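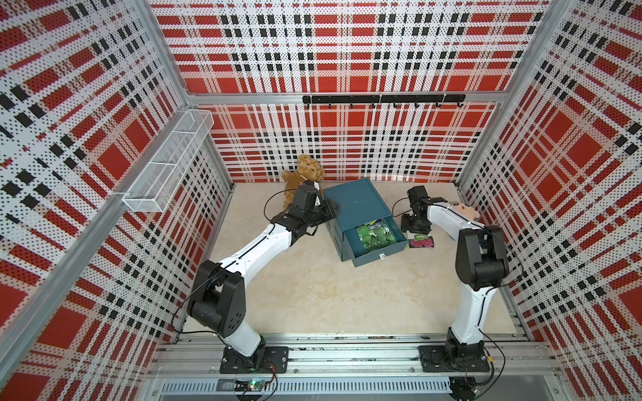 What should a teaching lab buy first, one better arm or two cheaper ones?
Two cheaper ones, in most cases. You learn more about your task from a pair that is a bit sloppy than from a single nice arm, and a spare is sitting right there when a joint goes.

Equipment planning for small manipulation labs
Handout 4, 11 Mar 2026
Bring this to the budget workshop. Numbers are for the exercise, in dollars, not quotes.

1. Start from the task
Write the task down before opening any catalog. One sentence. "Put seed packets in a drawer" is a fine sentence. "General purpose manipulation" is not, you can't price it.
Then ask:
how heavy is the heaviest thing
how thin is the thinnest thing (thin is usualy harder)
does it need two hands at once, or just two hands sometimes
who resets it, and how long does that take

2. Lines people forget
The arm is the line everybody gets right. Look at the rest:
rail, plates, bolts
walls or some kind of enclosure
wrist cameras plus mounts plus cables, cables again
power supplies, one per arm, don't share
spare fingers. Order with the arm, not after
objects. Yes they cost money. Packets get bent, drawers lose handles
shipping, and import fees if it comes from abroad

Worked case, the Lodthorpe bench. Cap was 2000 for everything except the arms. First draft spent 1005 on framing and cameras, 800 on a computer, leaving 195 for objects, spares and shipping. Does that work? Do the sum for a bench that runs all of February with no spare fingers and see how you feel about it.

Thin flat objects are where gripper choice shows up in the budget. Standard fingers may do. Softer or narrower tips are a separate line. Test with the real object before you commit – borrow one if you have to.

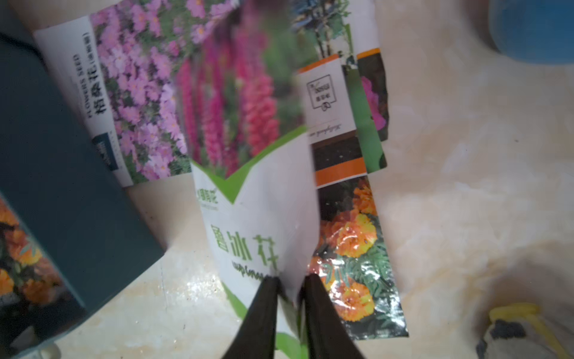
Stoica wrote back on last year's version of this section: you are underpricing consumables, we burned through the whole object budget before the second round and had to stop and reorder, so put a restock line in from the start and don't let anyone trim it.
Fair point, restock line is now required in your sheet. If you leave it at zero, write why.

3. Buy, lease or build
Buy if the task is settled and you'll run it past one term.
Lease if you are not sure about payload. Read the return terms, wear on the fingers may get charged to you.
Build only the parts you can fix yourself. Frames yes. Wrist mounts yes. Motor drivers no, please.

For the exercise use two made-up bids in your packet, Dornura (higher price, spares included) and Brolent (lower price, spares extra, 13 week lead time). Lead time is a cost. Put it in the sheet as weeks of bench not running, then argue about what a week is worth.

4. Larger objects
Boxes, lids, trays. A different problem from packets: reach and wrist load matter more than tip shape. Check rated load at full extension, the headline figure is often for a tucked arm. Check too that the wrist camera still sees something useful with a big part in the grip. If not you need another view, so another camera, another mount, another USB port. Add it now.
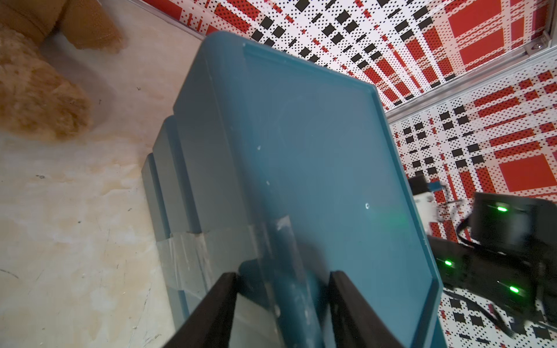

Fig. 3. Blue plastic part held at one end between the gripper fingers, wrist view.

5. To hand in
One page budget, all lines from section 2 plus restock
One paragraph on what you'd cut first if the total drops by 800
One paragraph on what you would not cut and why
Lead times for every item over a week

Late sheets go in the same folder, just put your group number in the filename. Section 3 will be gone over again next session, the lease part was rushed – bring questions on that.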